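Robots are learning the night shift at Lirkico, and I went to see what the staff make of it

I've been eating the lunches from Lirkico's kitchen in Flanemville for years (the noodle salad, if you're asking), so when I heard the company was bringing in robots to clear up its staff dining rooms, I invited myself over. I figured I'd see a big shiny machine rolling between the tables. What I got was a small office, two desks, a lot of coffee and a robot that for now spends its working day inside a computer!

The project is called Tulirlow, and the plan goes like this. Lirkico runs dining rooms for companies all over the county, and every evening somebody has to go around picking up cups and plates, wiping counters and pushing chairs back in. It's the shift people like least. The company wants a two-armed robot to take over the picking-up part, starting in November at the Nuchit building, where 400 people eat on a busy day.

Before any of that happens, the robot practices in simulated rooms. Kamol Thongsuk used to supervise the evening crew and now runs the practice sessions, and he told me the rooms are made up fresh all the time, with different furniture and different things left lying around. His team had logged 2,837 practice runs when I visited, and 979 of those were marked as good enough to keep. I thought that sounded terrible. He thought it sounded great, and he showed me the chart from the spring to prove it.

He had one of the rooms up on his screens while we talked, a home-style one with a dining table and a long marble counter.

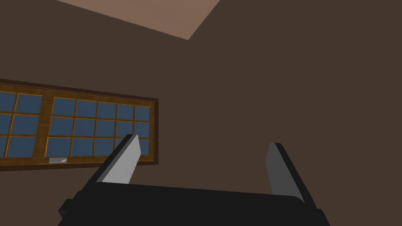
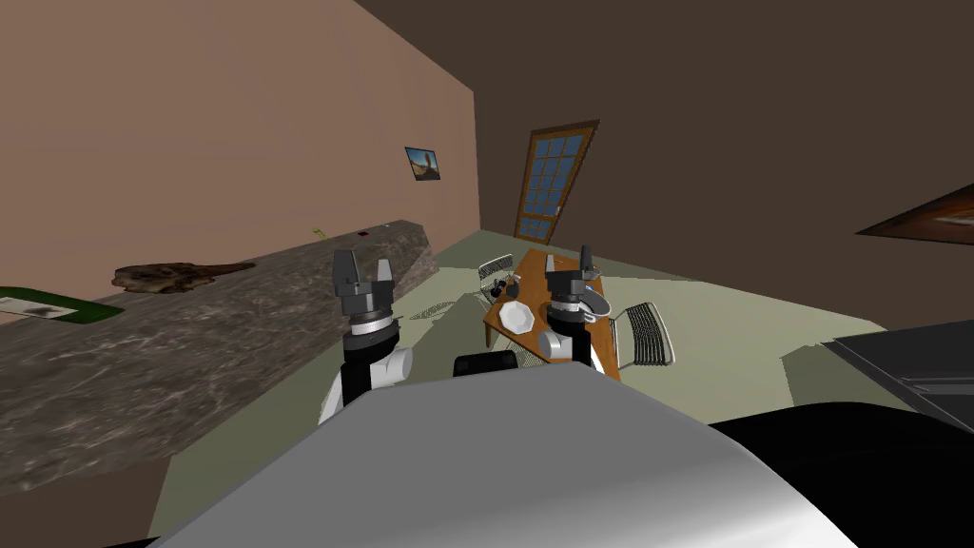

What I really wanted to know was what happens to the people. Lirkico says no one on the evening crew is losing a job over this, and it has put that in writing through the end of next year. After that, well, the letter doesn't say, and a couple of people I chatted with by the loading dock had noticed that too. One woman told me she'd believe it when she saw the next letter.

Jintana Inthanon is more cheerful about it. She cleared tables for six years and is one of the first from the crew to be retrained, and she now spends half her week with Kamol's team. Her job is to watch practice runs and mark where the robot did something a person never would. She had plenty to say about that! Stacking a plate on a cup, for one. Reaching across a table when you could just walk around it. She says the engineers are smart but they've clearly never closed a dining room with the bus leaving in ten minutes.

"They used to ask me what I pick up first and I had no idea," she told me. "I just did it. Now I have to think about it, and it's kind of fun."

She also gets a raise out of it, though she wouldn't tell me how much, and her hours have moved to daytime, so she's home for dinner with her kids. The part she misses is the crew. They used to put the radio on and sing while they worked, and the office is a lot quieter.

There are still things to settle. The evening crew wants to know who gets called when the robot stops in the middle of the floor, and whether that call counts as overtime. They've asked for a person to be in the building whenever it's running, and Kamol says he's on their side with that one. Lirkico has agreed to it for the first 1,000 hours of work at Nuchit and will talk again afterward.

The retraining course has room for more people from the crew, and sign-up sheets are in the break room next to the time clock. Jintana will be at the next crew meeting to answer questions. I'm going back in November to watch the first real shift, and yes, I'll be getting the noodle salad while I'm there.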